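Robot demonstration is the teaching of a task to a robot by a person who moves it through the work. Two ways are common. In hand guiding, the teacher holds the arm and pushes it along the path. In remote control, the teacher stands apart and moves a pair of handles, or a second smaller arm, and the robot copies the motion.

Each complete run of the task is called an episode. At the Rimetberg workshop in Itstead, one task is recorded 190 times, and 16 of the episodes are kept for testing. 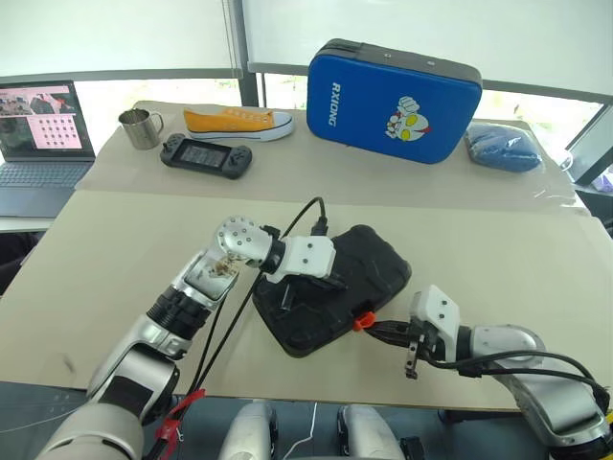
Closures are among the difficult parts for a remote teacher, who in many systems does not feel the contact force. The usual advice is to approach slowly and to give each arm a separate role. With a hard plastic case, one gripper can stay over the lid while the tip of the other comes to the orange-red latch from the side. The Kneževič method, taught in Brorkport since February, asks the teacher to pause before such a contact.

Tool handling needs more episodes than opening a lid, as every tool has its own shape and good place to grip. The teacher must also decide which arm takes which object.
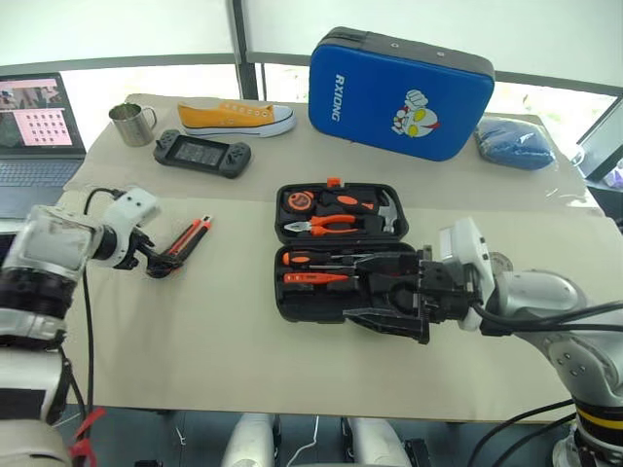
Two-arm episodes are normally stored as one record, with the positions of both arms saved at the same moments. This keeps the relation between them, for example when the left gripper holds a utility knife above the table and the right one is down among the tools in the tray. If the records were separated, a robot could learn each motion but not their timing.

Last changed: 9 October 2026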